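FOR IMMEDIATE RELEASE

Nanham Meditation House opens its reading room in Grordale

I've been waiting to write this one since February! On Saturday, 7th May, we open the doors of the new reading room at Nanham Meditation House, and everybody in Grordale and over the hill in Groldale is invited, whether you've sat on a cushion every morning of your life or have never been inside a Buddhist center at all.

The day starts early with our usual sitting in the main hall. If that's too early for you, come at ten, when we'll offer butter lamps and the Groldale group will lead the refuge prayers in Tibetan and then in English (song sheets by the shoe racks, please put them back afterward). After that we walk across the yard together and I get to turn the key.

So what's in there? The heart of it is the Arancibia collection, 342 books given to us by the Arancibia family, who ran a small dharma bookstore on the coast for years and wanted the shelves kept together. There are sutra translations, songs of the old yogis, a good many books on the history of Buddhism in South America, and one long row of children's stories that I have already been caught reading on the stairs. Most are in English or Spanish. The Tibetan texts are wrapped in cloth and stay in the room, but nearly everything else can be borrowed for a month.

You don't have to be a member. Bring something with your address on it and we'll write you a card.

In the afternoon I'll be giving a talk on how to read a sutra without falling asleep – I speak from experience – and then we'll have tea and whatever people bring. Vegetarian dishes only, and do label anything with nuts. The talk is in the small hall, which seats 25, so send us a note if you want a place. Everything else is open and free.

Regular hours begin the following week: Tuesday through Friday afternoons, plus an hour after the Sunday sitting. We're also starting a reading group for beginners. It will go through a short text on patience, a few verses at a time, over 15 weeks, and you can join late or miss a week and still keep up. I'd love to see some teenagers there.

Parking behind the building is tight, so please use the school lot across the road.

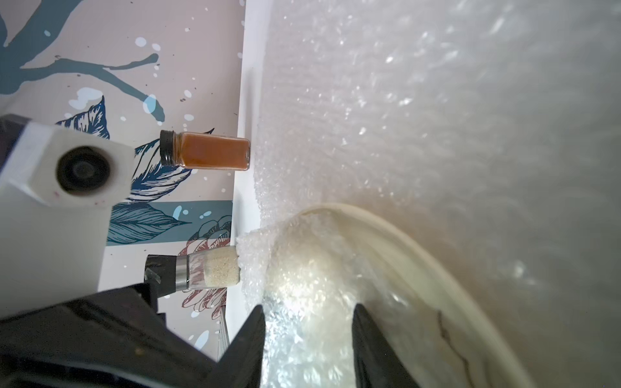
By Bhupendra Maurya
Nanham Meditation House, Grordale

For talk places, interviews or a quiet look at the collection before opening day, write to me at Nanham Meditation House, P.O. Box 1411, Grordale, or leave a message at the front desk. I call everyone back, usually in the evening.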